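Taddale Home & Kitchen Forum > Everyday Living > Hard water, and what to do about it

Topic: Softener or no softener? Moving to Grandmont and nervous

maplestreet_knitter wrote:
Hello everyone! Long-time reader, and I think this is only my second post, so please be patient with me. We are moving out to Grandmont in December, into a house on well water, and the seller mentioned (very casually, on her way out the door) that the water is "a bit hard." Well, I bought one of those paper test strips and it came out at 21 grains, and my sister-in-law just about dropped her coffee when I told her. We have been on soft city water our whole married life and I have never had to think about any of this.

So my question is whether we should put in a softener before we move, or live with it for a while and see. The quote we got was 2,000 dollars installed, and that's a lot on top of a move. I'd love to hear from folks who have lived with it.

old_percolator wrote:
Welcome, and congratulations on the house! At 21 I would not wait, not even a month. We waited six years and I regret every one of them. We went through two water heaters and a dishwasher, and the shower head used to come out looking like something from the bottom of the sea. Then we finally put in a Sustimton, the mid-size one, and the towels alone made me want to cry. I didn't know towels could feel like that anymore.

Do ask the installer to leave the outside tap on the hard line. The tomatoes don't want softened water and you'd be paying for salt to put on the lawn.

gilbert_road_gardener wrote:
I'm going to disagree a little with percolator, in a friendly way, as we always do on here! We're over on the Gilbert side, same sort of water, and we have lived without a softener the whole time. White vinegar is your friend. I buy it by the jug, I run it through the kettle and the coffee maker, and I soak anything that has gone chalky while I'm listening to the radio. Dark dishes are where it shows first, I find, so get in the habit of drying those with a cloth before the water has a chance to dry on its own.

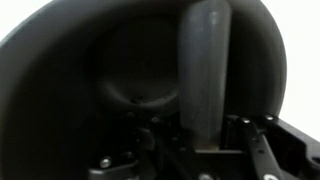 dark gray curved surface, up close

I'd put that 2,000 toward the move and curtains and whatever else, and see how you feel in the spring.

old_percolator wrote:
Gilbert, dear, you can soak a kettle in vinegar but you can't soak a water heater in it. That's my whole argument and I will go to my grave with it.

gilbert_road_gardener wrote:
You can flush a water heater, though! Once a year, garden hose on the drain valve, turn the power off first. Mine is doing just fine and I've got the same sediment everyone else has.

tea_and_toast wrote:
Can I be the person in the middle? We got a small secondhand unit for 800 and it has been perfectly good. It only does the hot side, so the cold tap in the kitchen is still hard, and I like it that way because I think softened water makes a flat cup of tea (my husband says I'm imagining this, and he may be right, but I'm the one who drinks the tea). The heater is protected, the laundry is nice, and I just give the faucet a wipe at night when I do the counter. It takes no time once you're used to it, and a bright faucet makes the whole kitchen feel cared for, doesn't it? 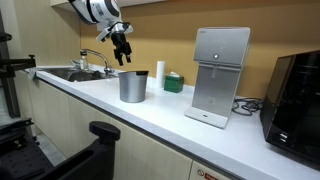
sink, faucet and soap bottle

The only thing I'd warn you about is carrying the salt. Those bags are heavy and our basement stairs are steep, so I ask my son to bring down a few at a time when he visits.

maplestreet_knitter wrote:
Oh, this is all so helpful, thank you! I hadn't even thought about doing only the hot side. I do have one worry, and it's a silly one. I have a good number of dark dishes that were my mother's, and I use them every single day. Will they be ruined? Is the chalky look permanent, or does it come off?

gilbert_road_gardener wrote:
Not silly at all. If it's mineral, it nearly always comes off. Warm water with a good splash of vinegar, ten minutes, soft cloth, rinse well. What doesn't come off that way is usually a scuff from a spoon or a whisk, and that's wear, so the water isn't to blame. Run your fingernail over it and you'll generally be able to tell.
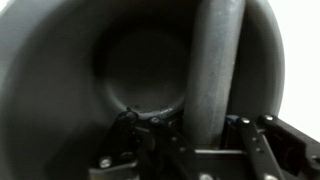 gray bowl with a few pale scuffs near the bottom

I wouldn't go at scuffs with a scouring powder, by the way. I did that to a casserole once and made a dull patch bigger than the mark I started with.

old_percolator wrote:
On this we agree completely! No powder. And do use your mother's dishes, please, that's what they're for.

tea_and_toast wrote:
Seconding that. One more thought: have the well tested properly by a lab before you buy any equipment. The strips are handy, but they won't tell you much about iron, and iron changes what sort of unit you need.

maplestreet_knitter wrote:
I've just sent off for the lab kit. I think we're leaning toward the hot side only, if the plumber is willing, and I've put a jug of vinegar on the list for moving day in any case. I'll come back and post the results when they arrive. Does anybody know whether the salt keeps all right in an unheated garage?

old_percolator wrote:
It does, as long as it's up off the floor and the bags stay dry. Mine sit on an old pallet.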